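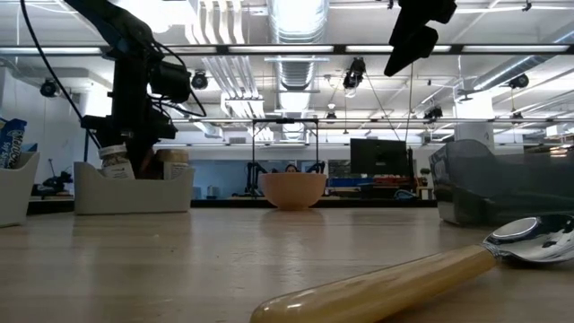 Rukoreck adopts shared bench rules for kitchen-task robot arms

2025-09-08

Rukoreck has put a single set of working rules in force for every tabletop robot station at its Fumley site, replacing the separate checklists that each team had been keeping. The rules cover how objects are set out, where people may stand while an arm is powered, how cables are hung, and what has to be written down when a run is stopped early.

The document is 16 pages long. It applies to employees, contractors and visiting students, and it was tried at four stations during August before being extended to the rest of the building.

"We had good habits at some tables and no habits at others," said Nima Daneshvar, who led the drafting. "People move between stations all the time. They should not have to learn a new set of rules when they walk across the room."

Most of the work at Fumley involves ordinary household items such as spoons, bowls, jars and cereal boxes, handled on wooden tabletops by arms working next to one another. Stations share floor space, and staff often have to get to one table while arms at the next are in use. Much of the new text deals with that overlap.

Under the rules, one named operator is responsible for each table during a session. Anyone who wants to reach onto the tabletop must say so and wait for a spoken reply before doing it. The operator has to pause the arms first, and 30 seconds must pass without motion before hands go in. Sitting or crouching at the far side of a table is allowed for setup and inspection, but the operators of the neighboring tables must be told.

Objects waiting to be used go in bins or holders at the side of the table. Glass is allowed only if the task calls for it, and food packaging must be closed. Items that have been dropped from above table height are checked for cracks and sharp edges before they go back into use. Large bins may stay on the tabletop if they are outside the planned path of the arm and do not block the operator's view of the gripper.

Cables get a section of their own. Any cable running to an arm from overhead must have enough slack for the full reach of the arm, and the slack has to be looked at with the arm at its highest and lowest positions. Tape is no longer accepted as the only support for a hanging cable. Teams have until the end of the year to replace it.

The section on records is the longest. Before the change, stations logged stops in different ways, and some short stops were left out. Daneshvar and two colleagues went through 596 stop entries from the older logs and found that many gave no cause at all. Operators now pick a cause from a fixed list and add one sentence in their own words. An entry is required even if the stop was a mistake or lasted only a moment.

Daneshvar said the list of causes was cut down twice after operators complained that it took too long to read. "If filling in the log takes longer than the stop, people will skip it," Daneshvar said. The category "other" was kept, and entries filed under it will be read every month.

Not every proposal made it in. An early draft would have required a second person at every table whenever an arm was moving. Station leads objected that this would cut the number of tables they could run, and the final text asks for a second person only during first tests of new software or a new gripper. A proposal to ban headphones was passed, with an exception for hearing protection.

Wallari, which runs similar stations, received a copy of the rules last month and is comparing them with its own. The two sites exchange staff for short stays, and Rukoreck has asked that anyone coming from Wallari read the document before their first session. Translation for the Srithong office has started.

New operators will be checked at the table by their station lead before they are allowed to run a session alone. Current operators do not need the check but must sign the document. The first review of the rules is planned for next spring.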